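Marker tracking, end of year notes
December 31, 2022

I spent most of this week on the pose code for the handheld grippers. Each one carries a cube with printed markers, and the head camera has to find both cubes and work out where they are. The old version ran detection on the whole fisheye image every time. It was slow, and it lost a cube whenever the hand turned quickly.

The new version predicts where each cube should be from the last few poses and searches only a small crop. If the crop comes up empty, it falls back to the full image. On my test log of 635 frames, the fallback ran on nearly 400 before I fixed a bug in the timestamps. Amado Lumanlan found it. I had been mixing exposure time and arrival time since July.

I also moved the lens correction. We now undistort only the marker corners and leave the pixels alone.
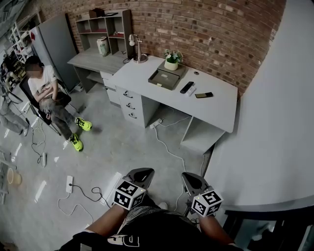

The part I still don't like is the filter. It smooths well at slow speeds and lags on fast turns. Cullo, our replay tool, shows the lag clearly if you step through one frame at a time. I have three sets of gains to try next, and after that I want to write a proper test for the fallback.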